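Section 4: Measuring and Mixing Your Color Concentrate

Welcome back! If you have worked through Section 3, your Perar dye kit is unpacked, the lids are checked and you have found a good level table to work at. Now comes the part most of our customers tell us they enjoy, which is getting the color out of the bottle and into the water in amounts you can repeat next month, when you have run out and want exactly the same shade again.

Please read all the way through this section once before you open anything. It is a short read, and a cup of coffee goes nicely with it (kept on another table, if you would be so kind).

4.1 Before you begin

1. Put on an apron or an old shirt and a pair of household gloves. Perar concentrate washes off skin in a day or two, but it does not wash out of cotton, as you might expect from a dye.

2. Set out your measuring cup, your syringe, a pair of scissors for the sachets and a roll of paper towels.

3. Fill the measuring cup with lukewarm tap water to the line given on your color card. For the Curnovia reds and oranges this is 80 ml.

4. Snip the corner of one sachet and pour the powder in slowly. Stir until you no longer see grains at the bottom, then let it stand for 6 minutes.

Note: If your tap water is very hard, the reds can come out a little dull. A jug of filtered water takes care of it.

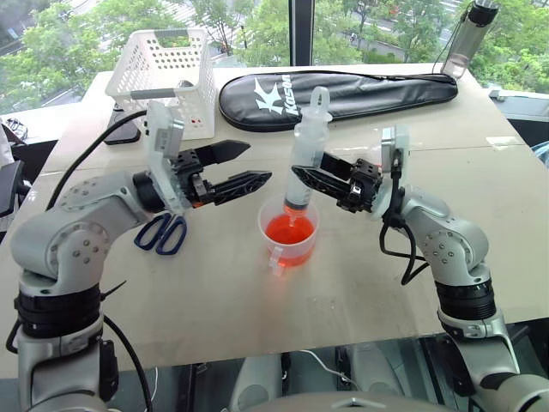
4.2 Drawing up the concentrate

The syringe is the one tool in the kit we would ask you not to swap for a kitchen spoon, however tempting that may be on a busy afternoon. A spoonful varies a good deal from one hand to the next, and with a strong color even a small difference shows up in the finished cloth. Hold the syringe upright over the cup, with the plunger at the top and the tip pointing down toward the red-orange liquid, and lower it until the tip is well under the surface. A clear cup is a great help at this stage, and so is one with a handle, so that you can steady it while you draw.

1. Press the plunger all the way in before the tip goes under.

2. Pull back slowly and evenly until you have drawn 16 ml. If your syringe is a smaller one, draw the amount in two or more goes and jot each one down on the color card.

3. Lift the tip clear and look for air bubbles. A few taps on the barrel will bring them up toward the plunger; if they are large, push everything back into the cup and start again.

4. Touch the tip to the inside wall of the cup to shed the last drop, then carry the syringe over to your dye bath with a paper towel held beneath it.

Caution: Never use the measuring cup or the syringe for food, drink or medicine afterward, even if they look perfectly clean. Mark them both with a waterproof pen and keep them with the kit.

4.3 Adding it to the bath

Your bath should hold 3000 ml of water for a single shirt or two pillowcases. Empty the syringe just under the surface, moving it gently from side to side as you go, and stir with a long spoon until the color looks even from edge to edge. Only then should the fabric go in.

4.4 Keeping the table in order

Give yourself more elbow room than you think you need. Lay the scissors flat and away from the cup, put drinking water and phones well back from where you are working, and gather the small things into a plastic basket. One with holes in the sides is handy, as you can rinse it in the sink along with everything else inside it.

Caution: Cover any leftover concentrate and label it with the color and the month. Use the Ineck screw-top jars supplied with the larger kits, or any jar with a tight lid, and store it out of the reach of children and pets.

For rinsing and fixing, go on to Section 5. If you bought the Guerra fixative separately, read the leaflet in its box first, as the rinse comes at a different point.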